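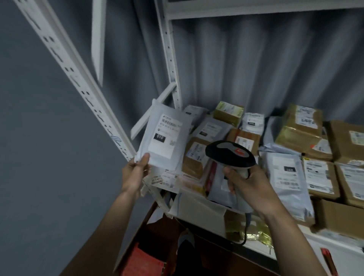 Can a machine book in parcels at a collection point yet?

Only in part. Rigid boxes are handled well enough; soft mailers, which fold over their own labels, still need a person.

To test a machine at your own site, proceed as follows.

1. Set aside 200 parcels, boxes and soft bags together.
2. Have staff scan each one by hand and shelve it. Record the time taken.
3. Repeat with the machine on the same shelves. At our Pendach site it missed 46 labels — nearly all on soft bags.
4. Enter both results on the Flovow sheet.

Any parcel left unread must be booked in by hand before closing.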